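Home | News | Visits | Hardware | Archive | Contact

Open day at Graltance: a household arm, one desk and a long list of trials

4/3/26

Graltance opened its simulation group to outside visitors this spring, and most of the afternoon went to a single workcell. The demonstration was run by Gonzalo Pastor, who maintains the simulated rooms, and Soledad Ortuño, who is responsible for evaluation. Both answered questions while the trials ran on the wall screen.

The project is called Garkden. It tests manipulation policies in rendered domestic rooms before any of them is loaded onto hardware at the company's Dingate site. The room shown to visitors has a desk, a large television on a metal stand, and the kind of items that collect on a desk at home: a plate, a book, a tissue box, a carved figure, a small speaker.

"The arm model is the easy part," Pastor said. "The joint limits are known and the link masses are known. Contact is where the hours go. If the friction on a smooth cylinder is wrong, the policy learns a grasp that doesn't exist."
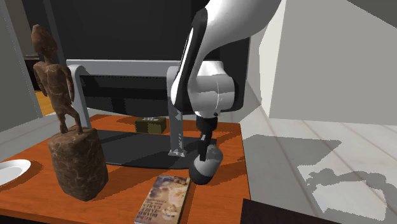 He put the physics step at 3 milliseconds for this room. A shorter step was tried last September and dropped, as the gain in contact accuracy didn't justify the extra compute. Collision shapes are simplified for everything except the gripper fingers and the objects meant to be handled. The television is treated as a fixed obstacle.

Asked why the room has a television at all, Pastor said that an uncluttered desk produces policies that swing wide. "The screen takes away the space behind the desk. The stand takes away more. The planner has to come in from above, and the wrist has to stay clear of the display."

Ortuño described the evaluation. Each policy is given 40 starting layouts per instruction, with the objects shifted and turned between them. A run ends on success, on timeout, or when an object leaves the desk. The complete set for the current release holds 1324 runs, and the group reads the failures by hand.

"We don't publish one number," she said. "A miss by the width of a finger and a miss by half a desk are different faults. One is usually calibration. The other is usually that the policy picked the wrong object."

The book is a frequent cause of the second kind. Its cover has figures and large lettering, and Ortuño said earlier policies drifted toward it when the instruction concerned the speaker.

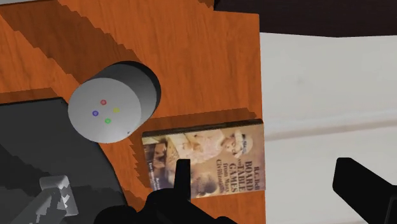 Garkden desk room, seen from above: the speaker-like cylinder, the book and the gripper fingers.

Several visitors asked about lighting. Shadows in the room are hard and in places visibly stepped, and one guest wondered whether this hurt transfer to real cameras. Pastor said the renderer is set for speed. Softer shadows are available, and the group uses them for a final check only. "We vary light direction and intensity a great deal. Edge quality we vary very little. I would like to change that -- it's a budget question."

The simulated robot is a Franka Emika arm with a two-finger gripper, mounted on a dark cabinet next to the desk. 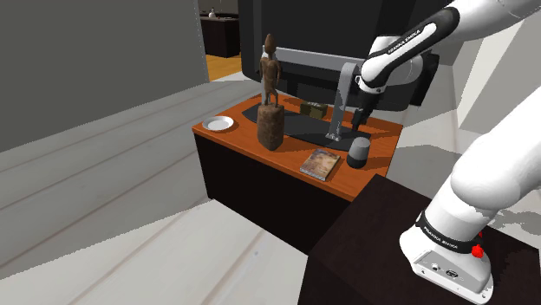
Joint commands go through the same interface the group uses at Dingate, so a policy can be moved across without a rewrite. Ortuño said this had exposed timing faults that a direct connection to the simulator would have hidden. Logging runs as a separate process, and a dropped message marks the run invalid.

The next room is a kitchen, built under the working name Vallejo. It adds drawers and a hinged door, and Pastor expects both to be slow work. He has a budget of 3000 training episodes per task there and doubts that it will be enough for the door.

Would the desk room be retired once the kitchen is ready? Ortuño said no. "It's our regression test. If a new policy can't manage the desk, we don't run it anywhere else."

Recent items
- Vallejo kitchen room: drawer models and hinge friction
- Reading failure logs by hand: notes from Dingate
- Choosing a physics step for contact-heavy tasks
- Graltance visitor schedule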